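Search this site Enter keywords Go

Progress report to the Charpentier Fund, second period
Prepared by Syafiqah Nugroho, Senness workshop

The main activity this period was the open day at the Senness workshop, held on a Friday in September. We had 26 visitors, mostly from laundries and care homes in the area, plus 3 people from Drimuletti, who supply our rail parts. Doors opened at 1 p.m. and the last group left a little after 5.

Each group got a short talk, then time at the two-arm cell. The task on show was cloth handling, with the other items left on the table as they are in our normal test runs. Visitors asked for small pieces and trimmed pieces more than for large flat sheets, so we kept to those for most of the afternoon. 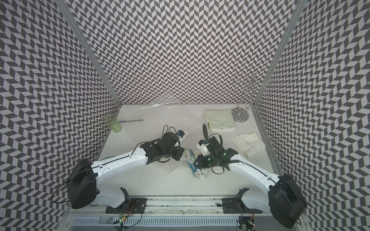 Two arms on one rail, working on a white cloth item with blue trim.
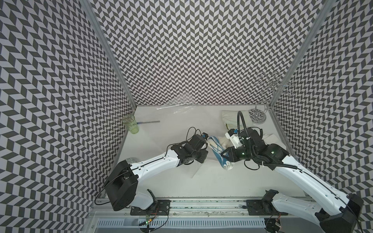

Questions were mostly practical. People wanted to know how long setup takes, who would fix a unit on a weekend, and whether the arms can work next to staff without a cage. We do not have a good answer to the last one yet. Two laundries asked for a return visit with their own linens, and we have agreed to both.

Spending on the open day came to $1,674 against the $800 in the budget. The difference is the Skunix safety inspection, which we had expected to pay for next period. It will not be charged again.

One planned item slipped. The written guide for operators is in draft, but the section on cable checks needs redoing now that the wrist cables have been rerouted. We expect to send it with the next report.

Before then we plan to host the two return visits, finish the guide, and settle the weekend support question with Drimuletti.

Comments (3)

marla_k: I was in the 2 o'clock group. Could the slides be posted?

Tobin: Will there be an evening session next time? Hard to get away on a Friday afternoon.

S. Nugroho: Slides go up next week. We are looking at an evening date.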